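Filed under: Automation at Work > Small Bottling and Refill Shops
Reading time: 4 min
2020-07-19

Bottle washing (hand work and automation)

Bottle washing is the job of getting bottles clean before they are filled, or filled again, and in small refill shops it's where most of the arguments about automation start. I've been writing up this corner of the trade for a while now, and I did the job myself for two seasons, so expect some opinions mixed in with the facts (I'll try to keep them apart!).

The hand method

The basic kit hasn't changed much: a basin, clean water, something to scrub with, and a place to drain. You stand the bottles up in the water or push them under, work on the necks and caps, swap the water, and go again. Plenty of small sellers still have this done at home by pieceworkers, on the floor or at the kitchen sink, paid by the tray. It's flexible work and it's hard on the knees. Your fingers go soft after an hour and you start gripping everything too tightly.

People who are good at it are really good at it. They feel a hairline crack with a thumb, or notice that a cap has a bit of play in it, and set the bottle aside without breaking rhythm. That skill never had a name on the pay sheet, and it matters a lot for what comes later in this article. 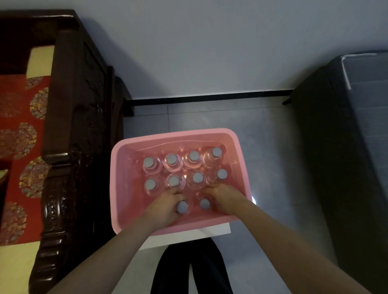
The first machines small shops could afford were rinsers, and the one I know best is the Komeck. It's a turntable with nozzles: you load bottles upside down, it sprays them, and you take them off the other side. Nandalero, the refill shop where I worked, put one in one October and gave it the back wall, where the drying racks used to be. We all hated it for a couple of weeks, mostly over the noise, and then we fought over who got to run it.

A rinser is only half automation, though. Somebody still loads it, somebody still unloads it, and somebody still has to deal with labels and caps. The bigger step is a line with a feeder and a camera check, like the Gisler, which takes bottles from a hopper and kicks out the ones it doesn't like. Nandalero got its Gisler the year after I left, so for this part I'm leaning on Aurelia Gasser, who ran the wash room before and after and was kind enough to let me read her shift books.

What the numbers looked like

On a test day with 1007 bottles, the Gisler rejected 98. Aurelia's crew rechecked every reject by hand and found that 92 of them were fine, just scuffed or carrying a little label glue. That left six with real faults. She wrote it all down in pencil, with a very small drawing of a bottle making a face.

So the machine was fussy, and fussy costs time. The shop ended up with a recheck table that hadn't been in anyone's plan, and the people who staffed it were the same ones who used to wash by hand. I love this detail! The thumb test came back into the job under a new title.

What changes for the workers

Here's what I'd put down as fairly well settled, at least for shops of this size:

The wet work shrinks. Aurelia's crew went from spending most of a shift with their hands in water to doing it only for odd shapes and small batches. Sore wrists came up less in the shift books, and complaints about standing came up more.

The pace belongs to the machine. By hand you can slow down when you're tired and make it up later. With a feeder running, you take your 10 minutes when the hopper is being refilled, and if you need them sooner you have to ask.

Pay is the messy part. Piece rates stop making sense when a line does the counting, so Nandalero moved everyone to hourly. The fastest hand washers lost money on that, and two of them went to Umeck, across town, which still pays by the tray. The slower ones came out ahead. I was a slow one, so I know how I would have voted.

Talk also drops off. You can chat over a basin all day long, and you can't over a Komeck, with ear protection on.

Home work

Pieceworkers at home are usually left out when a shop automates. Their trays get fewer, then come only in the busy months, and there's rarely a letter about it. Nandalero kept its home washers on for small runs because changing over the Gisler for a short batch took longer than the washing did. Whether that lasts depends on how quick the changeover gets, and the newer feeders are a good deal quicker.

See also: Drying racks; Piece rates; Cap sorting

We use cookies to remember your reading settings. Accept / Manage choices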